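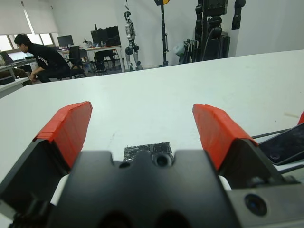 A shared worktable should be cleared at the end of every day, by whoever used it last. I have held this view since I rented a desk at Losdale, where the big table in the middle of the room belonged to all of us and was treated as a shelf. Things arrive on it one at a time. A phone gets put down on the white top with a thin black cable near it, then a short white stick that could be part of anything, and by February you are eating lunch in a space the size of a plate.

Arif Yusof, who had the desk next to mine, disagreed. He said a table with nothing on it was a table doing no work, and that he lost an hour each morning laying his things out again. I take the point about the hour. But he had his own desk for that, with drawers.

Scuffs and marks I don't mind. A white top will show them whatever you do, and I would sooner see a worn table than one with a cloth on it. What I object to is having to ask five people whose cable it is before I can unroll a drawing.

At Lins they keep a tray by the door. Anything left out at six goes in it - no notes, no names. I would start with that.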